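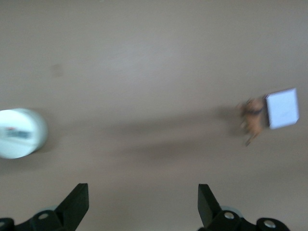 I had 300 dollars riding on the Droneck, so of course I was rooting for it! Rodrigo Lorente had brought the Collado hand, two skinny fingers in a case lined like a violin's, and he kept blowing dust off it.

"Same toy, same tub, 36 tries each," I said.

"And the box," said Rodrigo. He loved the box.

The Droneck went first. It swung out over the table way too fast – I'd been up half the night fiddling with the speed – and I grabbed Rodrigo's sleeve without meaning to.

"You're nervous," he said.

"I'm cold."

The fingers started to close. I thought of the rent, and of old Saturnino Moya back in Temville, who'd told me never to bet on anything I'd built myself, and then I shut my eyes and listened for the click.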